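Obi (home robot)

Obi is a two-armed tabletop robot built by hobbyists at the Haltness shared workshop in Jadovstead. It was started by Mirjana Popescu, a retired sewing machine mechanic, and Mirsad Kovačević, who writes most of its software. The robot is best known among home builders for its long-running work on everyday household objects: jar lids, zippers, book pages, and above all things with cables attached. Its plans and notes are shared freely, and several close copies have been built from them.

Name

The name was picked before any part of the robot existed. Popescu had labeled a parts drawer "Obi" for reasons she has given differently on different occasions, and the label stuck to whatever came out of the drawer.

History

Work began in March with a single arm bought secondhand and clamped to a workbench. The first arm could push a mug across the bench but had trouble with anything that tipped, slid, or rolled, and the builders soon decided that a second arm would be more useful than a better first one. Adding it took most of a summer. The two controllers kept time differently, and Kovačević ended up writing a small program called Vikex to keep them in step. Vikex is still the heart of the project and has been rewritten twice, the second time from scratch.

The full log of practice runs stood at 3,745 at the last update of the project notes. Of these, 1,971 involve a cord, a plug, or a power strip, a wonderfully lopsided figure that says a lot about where the builders' interest lies!

Design

Obi's arms are mounted side by side and reach over the tabletop from the same edge, much as a seated person would. Each ends in a parallel gripper, a type of hand whose two fingers slide toward and away from each other. The fingers are narrow at the tips, and this lets them slip behind a thin object lying flat on the table. They are also easy to swap. The project notes list 27 finger shapes that were tried, including a spoon-like pair that was terrible at everything except picking up dried beans.

The arm cables run along the outside, with enough slack left at the wrists for a full turn. Early versions had them tied down tightly, and a wrist turn in the wrong direction could pull a connector loose.

Power strip work

The power strip is the favorite test object at Haltness. It is light enough to skid when pushed, its cord tugs it off course, and its switch is small. The usual approach is to let one arm hold the strip still and leave the other free for the fine work.

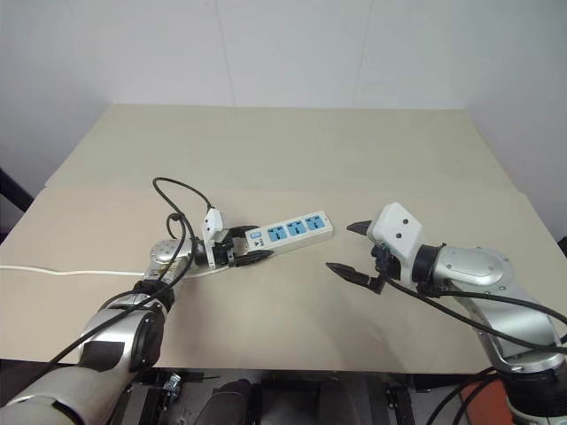 Why does Obi need two arms to handle a power strip?
A strip resting on a smooth table slides as soon as a plug is pressed against it. With one arm holding the strip in place, the other can line up the plug and push without chasing the socket across the table.

All practice is done with the strip disconnected from the wall. The notes are firm on this point and repeat it at the top of every page on the subject.

Getting a plug lined up by feel is the part that builders find most exciting. Vikex moves the free arm in a slow spiral, with light pressure, until the prongs drop into the slots. A search that has not ended after 20 seconds is stopped, and the arm backs off and starts over from a slightly different angle. Kovačević borrowed the idea from the way he finds a keyhole in the dark.

Copies and variants

A smaller version with shorter arms was built for a kitchen table and uses the same software with few changes. Another builder replaced the metal arms with printed ones, which flex more but are far gentler on fruit. Popescu keeps a list of known copies and answers letters about them, usually with a sketch of whichever bracket is causing trouble.

See also

Parallel gripper
Shared workshop
Vikex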